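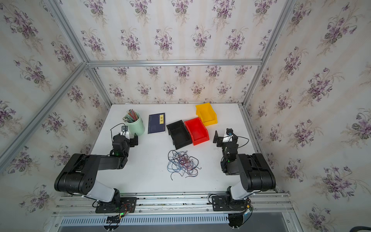

白台面配紫罗兰花墙纸，淡奶油底带浅竖纹

墙纸小贴士，旧房子租房子都能用。想到哪写到哪，顺序有点乱，凑合看。

先说买多少。量墙，宽乘高，门窗别扣太狠。小碎花好办，大花要对花，损耗大，多买一卷。同一批号！卷头标签上有，下单前让店家核对。我上次没核，补的那卷颜色偏黄，贴在门后头了，眼不见为净。

标签别扔，贴完夹在本子里。补货全靠它。

墙面处理，最烦的一步，也最不能省。旧纸先撕，撕不动的用温水加一点洗洁精，刷上去，等20分钟，刮刀斜着推。别竖着铲，会挖坑。坑已经挖了就补腻子，干透再磨。砂纸先粗后细。磨完擦灰，擦两遍。手摸上去还掉粉，刷基膜，不刷的话过阵子边角全翘。

霉点：先弄干净，再找水从哪来。光盖住没用，过一个梅雨季又冒出来。外墙渗水的找物业，别自己瞎糊。用漂白类的东西开窗戴手套，千万别跟洁厕灵混用，有毒。

胶。糯米胶味道小，我一直用这个。粉胶便宜，调起来容易结块，要水里慢慢撒粉，边撒边搅，别反过来。调好放一会儿再用。稠度嘛，提起刷子能挂住，慢慢往下滴，就行。

自粘的那种，租房党最爱。注意：乳胶漆墙面撕的时候可能带漆皮，先找个角落贴一小块试，放几天再撕。撕的时候吹风机低档吹热，慢慢拉，角度放平。

裁纸。每幅上下各多留4厘米。对花的话，第一幅挂好再裁第二幅，别一口气全裁完，我吃过亏。美工刀片勤换，钝了会拉毛边，湿纸尤其明显。刀片便宜，别省。

第一幅一定吊线。墙角从来不直，老房子更是。拿根线绑个螺母就是铅锤，铅笔轻轻画一道。别用圆珠笔，会透出来，擦都擦不掉。

带竖纹的纸，歪一点点都看得出来，竖纹越浅越容易贴着贴着跑偏，每贴两幅再吊一次线。碎花加竖纹，先对竖纹，花跟着就对上了。

贴。从上往下，刮板从中间往两边赶。气泡别急着戳，小的干了多半自己平。隔天还在的，针扎个眼，注一点胶，压平。溢出来的胶马上用湿海棉吸，别来回蹭，蹭花了印色就没了。

阴角不要整幅包过去，干了会绷起来，里面是空的，一按一个洞。裁开，多包过去一点点，下一幅压上来。阳角可以包，但要包得够宽，窄了以后翘。

开关插座：先拉闸。面板拆下来，纸盖过去，中间划个叉，四片往里修，再把面板装回去。胶别弄到里面。弄进去了就别送电，等干，不放心的叫电工。

贴完关窗，慢慢阴干。别开空调别开暖气别拿风扇吹。急着吹干的，接缝全裂给你看。

Gil-soo Ahn 来信问厨房能不能贴。能，灶台后面那块不要贴，油和热都受不了，那里老老实实贴砖或者装块玻璃。其余地方选能擦洗的。油点子用小苏打水，软布，轻轻按，别揉。纸面的就别沾水了，拿橡皮擦或者白面包团（对，面包，捏成团滚过去，浮灰能粘下来不少）。

Marisol Sorensen 补充一条，她家客厅贴的也是小花：桌子用浅色素面的，花墙纸前头东西摆少一点，不然眼晕。同意。窗帘也别再带花了，从墙纸里挑个叶子的绿，或者底子那个奶油色，素的，好配。

花色怎么挑。样品拿回家，贴墙上，早上看一次，晚上开灯再看一次。店里的灯骗人。冷光灯下紫色发灰，暖光灯下奶油底会更黄。小房间我喜欢底色浅的，花小一点疏一点，不压人。只想试试的话，贴一面墙就够了，或者柜子背板，抽屉里面。

剩料别丢：
垫抽屉，背面双面胶点四角就行，好换。
包书皮，硬一点的那种最好。
旧鞋盒糊一层，装针线。
书架背板，裁好直接卡进去，不用胶。
最少留一整条，卷起来放柜顶，以后哪里磕了要补。别折，折痕去不掉。

补破洞的办法：别剪方块。拿剩料撕一块比洞大的，手撕，往背面方向撕，边是毛的薄的，对好花贴上去，几乎看不出接缝。剪刀剪的边一眼就看见。

翘边：棉签沾胶伸进去，擦匀，压住，拿干净布盖着用小滚轮滚两遍。吹风机只用冷风。胶别贪多，多了从缝里挤出来，干了发亮，侧面看特别丑。

平时打扫，鸡毛掸子或者吸尘器换毛刷头，从上往下。几个月一次就行。家具别顶死墙，留条缝，透气，椅背那一圈容易磨，贴条透明保护膜，或者干脆把椅子挪开。

工具清洗：刷子当天洗，糯米胶温水一冲就掉，隔夜就硬成棍子了。刮板擦干再收，刀片退回去在收。水桶里剩的胶别倒下水道，晾干了铲出来丢垃圾桶。

梯子放稳，别站最顶上那格。

下回写踢脚线缝隙怎么填，有人催了好几次。

2020年3月更新，加了补洞那段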